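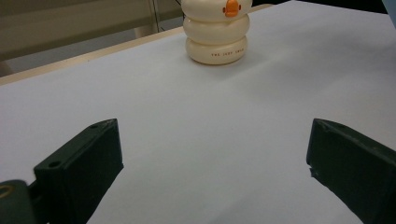

I bought the Dikow table back in August because my old desk had turned into a wobbly, coffee-stained embarrassment, and I wanted one big flat surface where I could wrap presents, pay bills and do my little craft projects. I went for white. Everybody told me not to! But I love how it makes small things stand out – my cream duck, the one made of stacked rings with the bright orange beak, looks like it's on display in a shop when it's standing on there. The top is matte, so all you get under the duck is a soft gray shadow and no glare bouncing back in your face, and there's a thin tan strip along the edge that keeps the whole thing from feeling like a doctor's office.

I looked at the Funent one first. It was $317 and the Dikow was $40 more, and I went back and forth on that for way too long. What decided it was the size. The Funent would have fit my laptop and a lamp and that's it, and I'm a spreader (scissors over here, tape over there, mug somewhere in the middle).

Putting it together took me most of an evening. The instructions are all drawings, and step four has the legs facing the wrong way, so check the parts sheet before you tighten anything. The bolts are good and chunky and I did have one left over, which I've put in the kitchen drawer and will think about forever.

Cleaning is easy but you do have to do it. Pencil smudges show up right away. A damp cloth gets them off, and marker needed a little dish soap and some patience. I did get one tiny scratch from dragging a ceramic pot across it, so now the pots get felt pads.

My other gripe is the height. It doesn't adjust, and for me it's a touch too high for typing – fine for cutting and wrapping, not so great for a long afternoon of email. I ended up raising my chair and sticking a box under my feet.

Four stars from me. I'd buy it again, and I'd get the white again too.

Posted November 2022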